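Sorting tray

A sorting tray is a shallow open container used to keep small parts of one kind together on a work surface. Found in workshops, classrooms, repair counters, sewing rooms, kitchens. Usually rectangular, low sides, no lid. The term covers purpose-made trays as well as baking tins, drawer inserts and food containers put to the same use. Related items: parts bin (deeper, often stacked), compartment box (divided, lidded), kitting tray (holds everything for one job instead of one kind of part).

Names

"Sorting tray" is the common name in schools and hobby shops. Repair trades mostly say parts tray. In the Okelden area older workers say "flat", as in a flat of screws, and the word still turns up on shelf labels there. Catalogs are no help — Lanovo lists the same tray under three headings.

History

Wooden flats with tacked-on sides were in use at the Brolton clock works well before plastic ones came in. Molded trays reached its benches in 1,961 lots, according to the stock book, though it isn't clear whether a lot meant one tray or a boxed set. Tamás Simon, who wrote the works history, takes it as single trays. Nelly Chávez disagrees and reads it as sets of six. The stock book has not been reprinted and the question stays open.

Color came later. Early molded trays were all gray or brown, and workers marked them with paint on the rim. Bought-in colored trays replaced the painted ones over several years, not all at once, and mixed benches were normal.

Color and contents

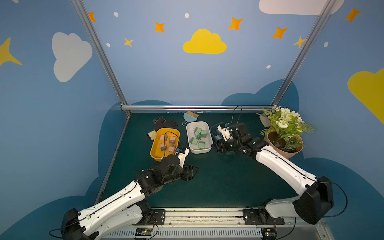 Color coding works in two ways. Either the tray matches its contents or it contrasts with them. Matching makes a misplaced part easy to spot from across the room; contrast makes the parts themselves easier to see and pick up. Pink blocks in a yellow-orange tray are a contrast pairing, and mint-green ones in a white tray do much the same job with a paler ground. Many benches mix the two systems without any harm, as long as the same part always goes back to the same tray. Trouble starts when a tray gets borrowed for something else and the label stays on.

White trays are general favorites. They show dirt, they show dark parts well, they show metal filings. Poor for clear or pale parts. Black trays are the reverse and are mostly kept for glass beads, springs and bright washers.

Size and depth

Low sides let the fingers come in at an angle. Deep sides stop spills but slow down picking, and small flat pieces become hard to lift from the corners. Rounded inside corners help. The Quintero pattern, drawn up by Yurani Quintero for school workshops, has a slight slope on one short side so that parts can be swept up and out with a fingertip. It was sold in two depths, of which the shallow one did far better.

Overfilling is the usual fault. A single layer is the normal advice for anything that has to be checked by eye. Blocks and cubes can be heaped a little, beads cannot.

Placement

Trays sit at the back or to one side of the work surface, leaving the front clear. Right-handed workers often put the incoming parts on the left. Octavio Urrego's bench manual gives the opposite layout and has been copied widely, so both are seen, sometimes in the same room.

A non-slip mat under the tray is recommended where parts are pressed or snapped together. Dark mats are prefered for light-colored parts, since a dropped piece shows up at once.

Gloves, brushes and other bench items

Small hand tools share the space with trays more often than not. Gloves are laid flat so they don't roll into the parts. A hand brush and dustpan are kept within reach for crumbs, dust and strays. Brushing towards the pan and away from open trays is the basic rule, otherwise the dust ends up in the contents.

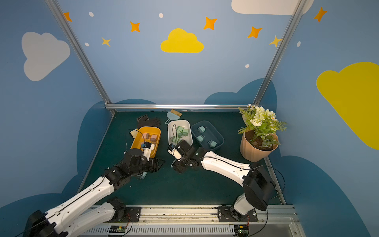 Cleaning

Empty first, onto cloth. Plastic trays take warm water and dish soap; wooden flats get a dry brush only. Adhesive labels should come off before washing or they leave a gray smear that holds grit. A tray used for oily parts should not go back to fabric or food work, even after washing.

Static is a nuisance with plastic in dry weather, Febuary being the worst month in most of the workshop logs. Light beads climb the sides. Wiping with a damp cloth helps for an hour or two.

Use in teaching

Sorting by color or shape is an early classroom activity and needs nothing beyond two trays and a mixed pile of blocks. Encarnación Nieto's teaching notes start with two trays and go up to seven, adding one at a time — shape after color, size after shape. Her notes recommend tidying as part of the lesson: the children put back what they used before the next group sits down. Roughly 193 schools ordered the printed cards that went with the notes. The cards are out of print; the trays are easy enough to replace.

See also

Parts bin
Compartment box
Bench mat
Hand brush
Kitting tray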